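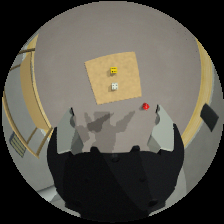 Simulated work surface with gripper, two dice on a mat and a red piece beside it. Rellden Shared Workshop.

Home | Workshop | Members | Opinion | Bookings | Contact

The Virtual Bench Deserves a Shelf of Its Own

By Bradley Mellor
21st September

Members of a shared workshop are accustomed to rules about physical things. At Rellden, a half-built machine must carry a label and a date. It may stay on the project shelves for a stated period and must then be renewed or taken home. Sawdust is the responsibility of the person who made it. These rules are sensible, and after several years of argument they are generally followed.

There are no comparable rules for the part of a robot build that exists only on a computer. I wish to argue that there should be. A member who constructs an arm today is likely to construct two benches: the one in the room, and a simulated one on which the arm is rehearsed. The workshop supports the first with floor space, clamps, a fume extractor and a booking system. It treats the second as a private hobby carried in on a laptop. I consider this a mistake, and one that will become more costly as more members take up this kind of work.

The simulated bench shown with this essay is modest. A pair of small dice, one yellow and one white, lies on a tan mat, and a small red piece lies outside it. The gripper is open and holds nothing. A visitor might reasonably ask why a workshop with real dice in a drawer should spend any effort on rendered ones. I have been asked this at three open evenings, usually by people who have just watched a member spend an hour tightening a belt.

The usual reply is that simulation prevents breakage. It does, to a degree. An arm that drives its fingers into a simulated table costs its owner a few seconds. The same error on the bench can strip a gear or bend a bracket, and on one occasion last January it put a permanent groove in a table that belongs to everyone. Any workshop that lends its furniture to moving machines has an interest in seeing those errors made elsewhere first.

I find the argument from breakage less persuasive than a second one, which concerns knowledge. A simulated bench is a written record of what the builder believes about the machine. It states how far the fingers open, how much friction the surface offers, how heavy a die is and where the light falls. When the real arm then behaves differently, one of those statements is wrong, and the builder can go and look for it. Without the model, the same builder has only a vague disappointment and a tendency to adjust screws.

The Tririer arm, which a group of our members began two winters ago, is the case I know best. The parts list ran to 212 lines. It was an excellent parts list, kept up to date by several hands, and it is still consulted. The model of the arm was kept by one person. When that member moved away for work, the files went too, in perfectly good faith, on a personal drive. The group retained a working machine and lost its description. More than 12 weeks were spent measuring links with calipers and guessing at offsets that had once been known to a tenth of a millimeter. Had a member walked out of the building with the machine's base plate, there would have been a notice on the door by evening. The departure of the model was not recorded anywhere.

I therefore propose that the workshop recognize the simulated bench as part of the build, with the same standing as the drawings and the hardware. In practice this would require little. Any robot project that occupies a shelf should deposit its model on the workshop server, under the same name that appears on the shelf label. The deposit should include the work surface and the objects as well as the arm, together with a short plain-text note of what was measured and what was assumed. It should be refreshed when the shelf label is renewed. A project with no model would deposit nothing and would be under no obligation to produce one.

The note matters more than the files. A rendered surface can look entirely convincing and still be wrong in every way that affects a grasp. A mat may be drawn with a pleasant cork-like pattern while its friction value has been copied from a tutorial on steel blocks. A shadow may fall persuasively across the table while the lamp it implies is on the wrong side of the actual room. People trust pictures, and builders who have made the pictures themselves trust them more than anyone. I would ask each depositor to write down, in ordinary sentences, which values came from a ruler or a scale and which came from nowhere in particular.

Several objections have been put to me and should be answered.

The first is that such a requirement would discourage beginners. A newcomer who wants to bolt together a kit and see it wave should not, it is said, be met with paperwork. I agree, and the proposal would not touch that person. It applies only where a model already exists. I would add that beginners are the people best served by an archive. At present a new member who wishes to rehearse a simple pick must draw the table, the fingers and the objects from nothing, although at least nine members have already drawn the same table. A newcomer could be handed a working bench on the first evening and be moving a simulated die before the soldering stations have warmed up.

The second objection concerns ownership. Some members regard their models as their own work and do not care to see them copied. This is a fair position. The workshop has managed it before with furniture patterns, which are held in a drawer, marked as private or open by the person who drew them, and copied accordingly. The same mark can be applied to a folder. A private deposit would still survive a broken laptop, and its author could release it to the remaining members of a group on leaving.

The third objection is the one I take most seriously. It holds that a shared workshop exists for the use of hands, and that each hour given to screens is an hour taken from the bench. Those who say this are often the members who taught the rest of us to sharpen a chisel. They have seen the front room fill with monitors, and they have noticed that some arms are simulated for a full season and never built at all. I have seen this also. A gripper that closes perfectly on a rendered cube can hold its owner's attention for a very long time - longer, in some cases, than the owner's membership.

My answer is that the deposit rule would work against this habit. A shelf label has to be renewed in front of other people. A model tied to a shelf label would be renewed in the same way, and its author would be asked what has been cut, printed or wired in the meantime. The member who has been tuning a virtual finger since spring would have to say so aloud. In my experience that conversation moves a project onto the bench faster than any amount of encouragement.

There is also a question of cost. The server in the Brouwer room is old and has enough free space for the purpose, provided that members do not upload hours of rendered video along with their files. I would exclude video altogether. The index could be kept in Menus, the small catalog program in which we already list the tool cabinets, and one additional column would be sufficient. I do not believe the workshop should buy faster computers for simulation, at least until it is known how many projects would use them. Members who need them have generally made their own arrangements.

I have been asked whether all of this amounts to a great deal of attention for dice on a mat. The objects are simple by design. A die has a known size and flat faces, and the two colors are easy to tell apart. If an arm cannot be relied upon to approach one of them without disturbing the other, it should not be trusted near a vise, a cup of coffee or another member's sleeve. A simple test that is properly written down can be repeated by someone else in a year. The elaborate demonstrations at our last open evening, which I enjoyed, cannot be repeated by anyone, including the members who gave them.

The proposal will be put to the next general meeting in the form set out here. Members who intend to oppose it are invited to bring their own folders and to try, before the vote, to open a model they have not touched for a year.

Comments (4)

Tmartin_bench
I was in the Tririer group and the caliper weeks were as bad as described. The elbow offset was the worst. We had it written on masking tape on the inside of the cover and found the tape afterward.

Old Plane Iron
Still against. If you want to know how slippery the mat is, put something on the mat and push it. I will come to the meeting.

K. R.
Would the note have to follow a template? I would support this if it can be half a page and nobody grades it. Also please settle on one unit of length. Two of the table models I have seen are in inches and one is in I don't know what.

Bradley Mellor
K. R. - no template is proposed. Millimeters would be my preference, and I will add a line to that effect in the text for the meeting.

Contact the workshop office | Copyright Rellden Shared Workshop and contributors | Back to top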